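Questions I Get About the Saturday Breakfast Table

Since I started hosting the little shared breakfasts at Fildale I get the same emails over and over (I love them, keep them coming!), so I've put the answers in one spot.

Do I need to bring my own dishes?
No, but you can. I've got enough mugs, cups and saucers for everybody who signs up. If you have a favorite mug, bring it and put a bit of tape with your name on the bottom. I've gone home with somebody else's mug 3 times now and I still feel bad about it.

Why do you set everything out before you start cooking?
I used to pull things out of the cupboard as I went, and then the milk would be boiling and I'd be digging through a drawer for a whisk. Now it all goes on the table first, pan up front where I can grab it, and the tall stuff like the kettle and the carton at the back so I don't knock it over with my sleeve.

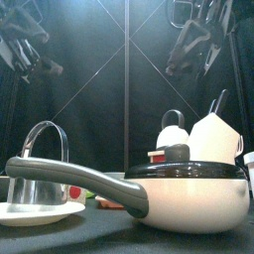
The one thing I'm strict about is the pan handle. On the stove it gets turned in, always, especially when there are kids running through. On the table I'm a lot more relaxed, it can point wherever it likes.

What kind of saucepan should I buy?
Oh boy. I get asked this more than anything else. I like one with a lid that fits and a long handle, and I don't care much about the rest. My first one was a Gatalier that I paid 73 dollars for, and the cheap one I bought at a yard sale makes oatmeal just as well. Athina Zacharopoulos swears by her heavy Ustico and she makes better oatmeal than I do, so maybe ask her!

Can I put a light-colored pan in the dishwasher?
Check the label on the bottom. I wash mine by hand with warm water and a soft sponge. For stuck-on milk, fill it with water and a spoonful of baking soda, leave it overnight and try again in the morning. Steel wool will scratch it, please don't.

How do I get water spots off a steel mug?
White vinegar on a cloth, rinse, then dry it right away. It's the drying that matters. I skipped that for years.

Is there coffee?
Yes! Tea too. Kalliopi Fragkou brings the beans from Alexiou and grinds them there, so come before 9 if you want the first pot.

What if I have to cancel?
Just email me by Friday night so I don't buy too much milk. You don't have to tell me why.

Can I bring a friend?
Up to 2, as long as you put them on the sign-up sheet. Food allergies go in the last column.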